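Folding Night Returns to Tekstead, and the Jeans Are Still the Hard Part

May 21, 2025

If you have walked past the old Solís building on a weeknight lately and wondered why the lights were on so late, the answer is laundry. The folding and tidying evenings that started up in Tekstead back in December have come back for the spring, and by all accounts they are busier than they were the first time.

The idea is about as plain as an idea can be. People come in for 2 hours, learn a few ways of folding clothes and putting a bedroom in order, have a cup of something warm, and go home. There is no test at the end and nobody gets sent away with homework, although a good many people seem to give themselves some. Nearly 200 people have come through since the winter, which is a fine turnout for a town where the spring plant sale counts as a big day out.

The sessions are put on by Delia, the little household shop on the corner that sells sheets, storage boxes and the good kind of clothespins. The shop moved its sewing tables upstairs last fall and found itself with a spare room and a couple of beds that had been used for showing off bedding. It seemed a shame to let them sit there, so the beds became the folding tables, and that has worked out nicely. A bed is the right height for most grown-ups, it is wide enough for two people to work side by side, and it is where most of us dump the clean wash at home anyway.

Regulars will tell you that the T-shirts are easy and the fitted sheets are not as bad as their reputation. What people really want to talk about is jeans. Heavy denim has a mind of its own, and a pair that has been folded in a hurry will slump over in the drawer and take its neighbors along with it. The method taught at Delia goes slowly. You lay the pair flat on the bed, smooth the legs with your palms, bring one leg over the other so the back pockets face out, and tuck in that little point at the seat. Then you fold up from the hem until you have a tidy block with the waistband at one end.
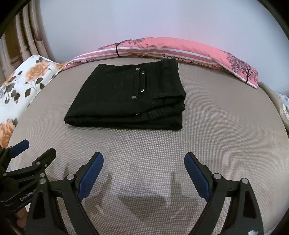
The waistband is where most of the grumbling comes from. It is the thickest part of the garment, what with the belt loops and all those rows of stitching, and it will always sit a bit higher than the rest no matter how firmly you press down on it. The advice given in class is to leave it be. Put the thick end toward the back of the drawer, with the smooth folded edge toward you, and you'll be able to run a finger along the row and pull out the pair you want without upsetting the others. Black jeans in particular are easier to tell apart this way if you leave a back pocket on top, as the stitching on the pocket is often the only thing that sets one dark pair apart from another at six in the morning.

There has been some friendly disagreement over whether jeans ought to be folded at all. One camp hangs them, and will go on hanging them, and has said so at length over the tea. The shop takes no side in this, but points out that the apartments over on the Edano side of town have closets about as wide as a broom, and that people there are grateful for anything that can go in a drawer.

The second half of the evening is given over to the bed itself, which has turned out to be a favorite. Long bolster pillows come up every time. They are lovely to lean on and a nuisance to place, and they tend to bow in the middle once they have been slept against for a while. The suggestion is to lay the bolster right across the back of the bed and let it curve if it wants to, then set the ordinary pillows at the side. Toppers get a word too. Pull the topper smooth before you start folding on it, and you'll have a flat place to work and one less job to do afterward.

Families are welcome, and quite a few have come. Children are given the socks and washcloths, and they take the work very seriously indeed. The shop asks only that little ones stay off the beds while folding is going on, a rule that was added after the first evening and has been kept fairly well ever since.

The spring evenings run through the end of the season, and there is a charge of 5 dollars to cover the drinks and the heating. You can sign up at the counter during shop hours. Bring a small basket of your own clean laundry, and try to include at least 2 pairs of jeans if you have them, so that you can practice the fold once with help and once on your own. The shop has a few spare garments for anyone who comes straight from work without a basket.

Parking behind the Solís building is free after the offices close. The front door sticks a bit, so give it a good push, and go through to the room at the back.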